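September 6, 2025. Povholm workshop, book 4

Saturday, so I have the place to myself, the radio on low and the kettle within reach, which is how I like to write these up. Vija, if you are reading this on Monday, the short version is that the second batch of iron gall ink is better than the first and I have left you a jar on the windowsill with your name on it. The long version follows, and you know what I'm like, so fetch a biscuit.

Batch 1 first, to get it out of the way. That was the one made with the crushed galls from Jankauskaitė, steeped in rainwater for a week and a bit on the shelf over the sink. It went down pale, a sort of weak tea, and darkened overnight to a grey I would call respectable and no more. On the Evside paper it feathered badly along the thin strokes, and on the heavier Arix sheets it sat up nicely but never got properly black. I had been blaming the paper for weeks (sorry, paper). Joonas Kokkonen looked at the swatches when he came by for his press screws and asked straight away whether I had strained it through cotton or just let it settle. I had let it settle. There was a good deal of sludge in the bottom of the jar by then and I suspect a fair bit of it had been going onto the nib.

So batch 2 was done more carefully. I weighed out 55 grams of galls, broken up in the mortar to pieces the size of peppercorns and no finer, as the dust is what makes the sludge in the first place. Covered with rainwater, lid on loosely, stirred every evening when I remembered, and I did remember most evenings. A little mould came up on the fourth day, greenish white, and I lifted it off with a spoon. The old recipes seem quite cheerful about mould and some of them want it. I am keeping an open mind, but I didn't like the smell.

Strained twice through the cotton on Thursday evening and got 273 ml of clear brown liquor, less than I had hoped for. Galls drink a surprising amount. Then 38 grams of the iron salt, stirred in a spoonful at a time, and it went from brown to a lovely inky violet-black almost at once. I must have made this stuff a dozen times over the years and I still call out to whoever is in the next room to come and look. Gum arabic last, already dissolved, just enough that a drop hangs on the nib for a moment before it lets go. I didn't measure the gum and I know I should have. It was between one and two teaspoons. 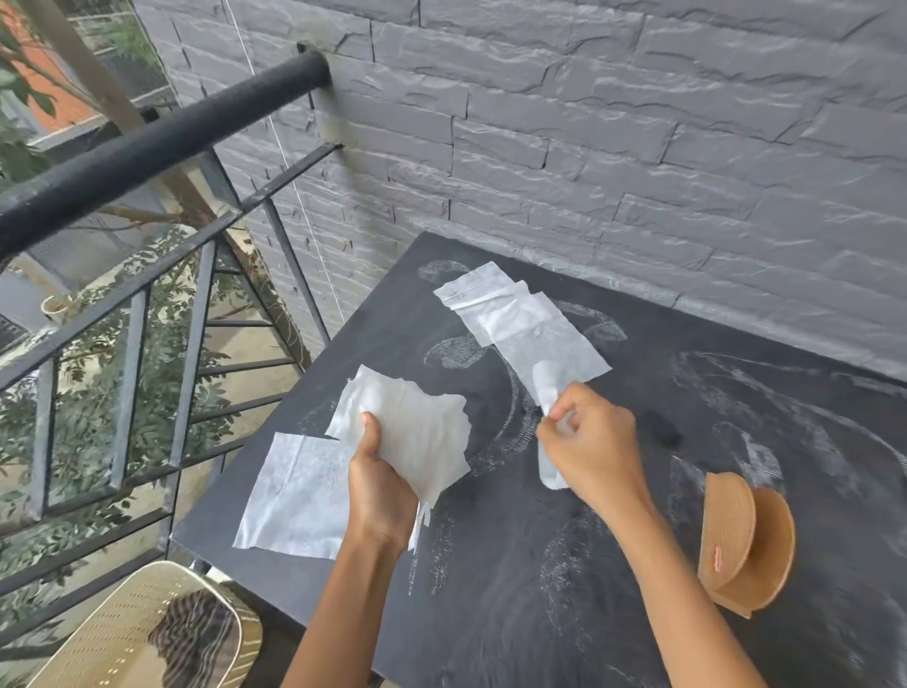 Swatches, then. I ruled up one sheet of each paper and did the usual: a thick bar, a thin bar, the alphabet in small letters, a row of loops, and a line of whatever was in my head (it was a shopping list, so please don't go looking for meaning in "leeks, matches, soap"). Both sheets are pinned on the board by the door, out of the sun. Results as of this morning:

Arix: very good. Black within the hour, a slight warm edge where the bar was laid on heavily, no feathering at all. The thin strokes are as thin as I can make them with this nib.

Evside: much improved. Still a little fuzz on the loops, mostly where I slowed down at the turn. I tried one corner with a wash of thin gelatine size brushed on beforehand and that corner is crisp, so there's our answer for the guest book pages, if we can face sizing all 142 of them. I could do them in batches over a few evenings if somebody would hang them up for me.

What I can't tell yet is how it will behave with age. I worry that I have been heavy-handed with the iron. Too much and it will start to eat the sheet, and we have all seen those old ledgers with the letters dropped out like lace. I would like to do a third batch with the iron cut back by a quarter and everything else left alone, and then put the two side by side on the same paper and leave them until November. Joonas thinks I should cut it by a third. We shall see who is right, and I'll buy the buns if it's him.

Other bits while I have the book open. The big mortar has a hairline crack near the lip, so please don't use it for anything you intend to be fussy about. The wooden spoon with the black end is the ink spoon now and for ever. We are down to the last scoop of gum and I have added it to the order, along with blotting paper and another two of the pointed nibs, the ones that come in the little tin. Somebody has borrowed the good funnel.

Vija, your question about adding a clove to stop the mould: yes, I think so, one clove to a jar. My grandmother did it with her writing ink and hers smelled of Christmas all year round. I have put one in your jar and left mine without, so we can compare. Don't shake it, just tip it gently, and wipe the neck before the lid goes back on or it will glue itself shut like the last one.

Next: order galls. Ask whether they have any of the darker ones, with no holes in them, as those seem to give more colour. Start batch 3 by Wednesday if the rain butt has anything in it.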